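Minutes of the Activity Room Meeting
1 May 2023
By Colleen Vachon

Present: Hacer Kaplan (chair), Colleen Vachon (minutes), four members of the craft group. The meeting opened at 6:30 in the back office at Sandimach.

1. Previous minutes
Approved with one change. The order for table lamps went to Misico. The minutes had it going to Plarus. Colleen has fixed the copy in the binder.

2. Desk mats
Hacer reported on the new mats. Plarus delivered 34 and two were returned with bent corners, which leaves 32 in use. The refund has been agreed but is not in the account yet. Most of the mats are the plain gray kind. The printed ones are popular with the younger group and there were complaints at the last two sessions about who gets them. It was agreed that printed mats will be handed out by table and the tables will rotate each week.

A member asked if modeling clay can be used on the printed mats. Hacer said yes, as long as the mat is wiped with a damp cloth at the end and no clay is rolled directly over the picture. Baking is still done in the kitchen only.

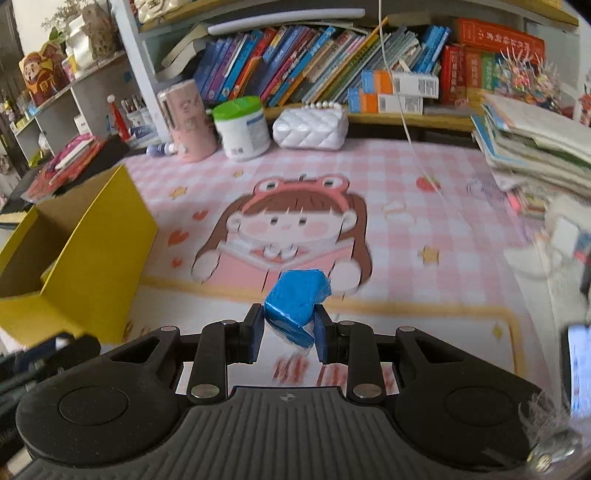 Item 2: checkered mat with the girl in the frog hat, blue piece held over it, yellow box at left.

3. Boxes and tidying
Small boxes are being left open on the tables after sessions. Hacer asked that every table put its pieces away before coats are handed out. Flaps should be closed and the boxes stacked on the low shelf, yellow ones at the front. Torn boxes go in the recycling and should be written on the sheet by the door so they can be replaced.

There was some discussion about labels. Two members wanted the color of the contents on the lid and one wanted the table number. It was decided to put both. Colleen will print the labels.

4. Supplies
Işık quoted 636 for the full summer order, including clay, tape, card and glue. Misico quoted less but does not stock the soft clay. The budget for this quarter is 400. Hacer will ask Işık to split the order, with clay and tape now and the rest in July. Card is not urgent, there being more than enough in the cabinet.

5. Other business
The sink in the activity room drains slowly. Hacer has reported it to the building office and will call again on Thursday.

One member asked for lower stools at the end table. Carried over to the next meeting.

Actions
Hacer: split order with Işık, Plarus refund, sink.
Colleen: box labels, table rotation list for the mats.
All: wipe mats and close boxes before leaving.

The meeting closed at 7:25.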